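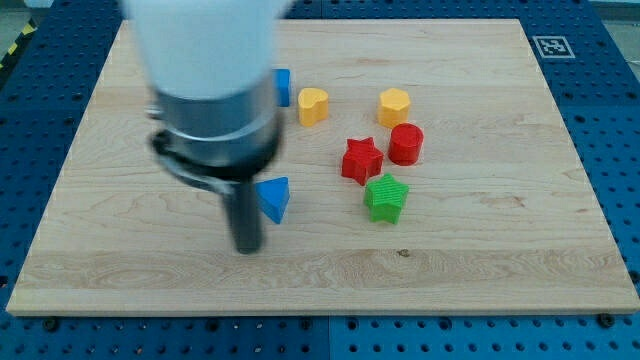 4.2 Work on the bench before and after the change

Before the arms were put in, kitting at the Lirnia site was done by hand at a row of standing benches. A worker took an order slip, walked to the shelves, filled a tray and carried it to the checking desk. The firm's own records give an average of 170 trays per bench per shift for the year before the change. Workers we spoke to described the job as dull but sociable. They could talk across the benches, and they decided for themselves when to stop and tidy.

After the change, a worker looks after two cells. Each cell has one arm and a flat board on which the parts are laid out. The arm does the pushing and sorting, and the worker loads the board, clears it when the arm stops, and signs off the tray. The average for a single cell in the last full month of our visits, November, was 320 trays per shift. This figure leaves out Sunday shifts, when the cells run at a lower speed and only one person is on the floor.

New part shapes are first tried out on a test cell at the end of the hall. Figure 3 shows the test cell with a set of coloured toy blocks on the board, among them stars, a heart and a triangle. The single black finger on the arm can push a part but has no second finger to grip it with. Workers on the floor call this "nudging", and the word has found its way into the shift notes.

Figure 3. Test cell with the arm lowered over the wooden board. A printed marker lies on the blue perforated surface beyond the board.

The test cell matters to this study because it is where workers have most say. On the running cells, the order of moves is set by the software, which is supplied by Nelell, and workers cannot alter it. On the test cell they choose which parts to put down and how close together to place them. Orest Ivanyshyn, who had worked on the benches for many years, told us that he used the test cell to "find the awkward ones" before they reached the line. His notes were kept in a ruled exercise book, and later copied by the engineers into a shared file. He was not paid extra for this. When we raised the matter with the site manager, she said that it was part of looking after a cell, though it does not appear in the written job description.

4.3 Stops and who deals with them

We logged 1595 stops across all running cells during the visits. A stop was counted whenever the arm halted and waited for a person. Most were short. The usual cause was two parts lying so close that the arm moved both when it was meant to move one. In these cases the worker separated the parts by hand and pressed the restart button on the side panel.

Longer stops were handled differently. The rule at Lirnia is that a worker may restart a cell twice for the same fault and must then call an engineer. In practice this rule was followed more closely on the day shift than at night. Engineers went home at six in the evening, and a call after that time went to a phone line run by Nelell. Night workers said they would sooner try a third restart than wait on the line. Two of them had been spoken to by a supervisor about it. Both said they had not changed what they did.

Several workers said that the stops made the day feel broken up. Under the old arrangement they could finish a tray and then rest. With two cells to mind, a stop on one often came while the other was being loaded. One woman put it like this: "You are never in the middle of your own job, you are in the middle of its job." Others liked the change. Those with back or knee trouble were glad to be rid of the walk to the shelves, which the firm now gives to a separate team.

4.4 Pay and grading

The grade for the new role was settled after the cells were already running. The union branch asked for cell workers to be moved up one grade, on the grounds that clearing faults was skilled work. The firm offered a fixed payment of 300 a month instead, which was accepted. The payment is lost if a worker moves back to the hand benches, and at the time of writing four benches are still in use for odd sizes. This has made people unwilling to cover for each other there.

The Bondarchuk site, which we discuss in Section 5, took the other course and agreed the grade first. Cilico had not yet settled the question when our visits ended.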